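Keeping the Negatives: A Conversation About Shooting, Sorting and Selling Prints

January 12, 2022

The photographer behind Gralline has worked under that name long enough that most clients no longer ask for any other one, and for this interview the studio name is the only one used. We spoke by phone for an hour, mainly about the archive, which takes up two filing cabinets and a shelf of drives in a rented workroom on Birkett Street.

Gralline started as a wedding business. Portraits came next, then small jobs for local shops, and then the print sales that now pay for most of the film.

"I never planned on prints," the photographer said. "A restaurant wanted four pictures for the back wall and didn't want to pay a stock site. I had a box of landscapes that I'd shot between jobs. They took the four and then called back for two more."

The work that has drawn the most attention is the Osto series, a set of black and white pictures of grain elevators and loading yards. It was shot on medium format film over several trips. The final edit has 100 photographs, taken from 2,186 exposures.

"People hear that number and think it's wasteful," the photographer said. "A lot of those are the same yard with the light a little different. I'd wait for a truck to move, shoot, and then another truck would pull in."
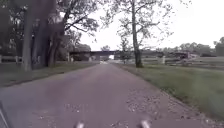 The path leading toward the bridge.

The editing took longer than the shooting. The first pass was done on contact sheets with a grease pencil, and it brought the pile down to 889. Small work prints were made of those on plain paper and laid out on the floor.

"You can't do it on a screen, or I can't. On a screen I like whatever I looked at last. On the floor I walk past a picture for a week and if I stop seeing it, I take it up."

Some of the pictures that came out were favorites. One showed a dog asleep on a scale platform, and it stayed in until nearly the end. The photographer said it was a good picture that belonged in some other project, and it has since been sold as a single print.

The next question was about digital. Gralline uses it for nearly all paid work, mostly with two bodies and three lenses, and the photographer does not have much to say about either one.

"They work. I have a 35, a 50 and an 85. If a job needs something longer I rent it. I spent years buying lenses and selling them for less than I paid, and I'd like that money back."

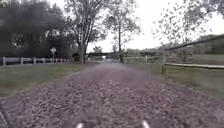
On filing and backups

Every job gets a folder with the date first and the client second. Keywords are added on the day of import. Three copies are kept: one on the working drive, one on a second drive in the workroom, and one at a relative's house.

"I lost a drive once, years ago. It had most of a wedding on it. The couple had already picked their album pictures and those were on a disc, so they got what they paid for, but the rest was gone. I called them myself. It was a bad phone call."

Negatives are sleeved, numbered and put in binders. Scans are made only when a picture is wanted for something, so most of the film has never been scanned at all. The photographer once got a quote to have the whole archive done by a lab and decided against it.

"It was more than my car."

On prices

Print prices are posted on the site and do not change from customer to customer. Editions are small for the larger sizes and open for the smallest. The photographer prints the black and white work in the workroom and sends color out.

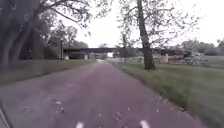
Licensing is handled one request at a time. Most requests come from small publishers and a few from people who have already used a picture and been told they should ask. The photographer sends those people an invoice at the regular rate.

"I don't get mad about it anymore. I write back, I say what it costs, and most of them pay. A couple have turned into steady customers."

The next project is Plivska, a series on roadside markets in color. The first rolls have been developed and the photographer is not happy with them.

"The color is fine. I stood too far back. I was being polite, I guess, and you can see it in every roll. I'll go back in March when they open up again and ask people if I can come in behind the tables."

There is no date for an exhibition. The Osto prints can be seen in the workroom by appointment, and requests should go through the contact form on the Gralline site. The photographer answers email in the mornings.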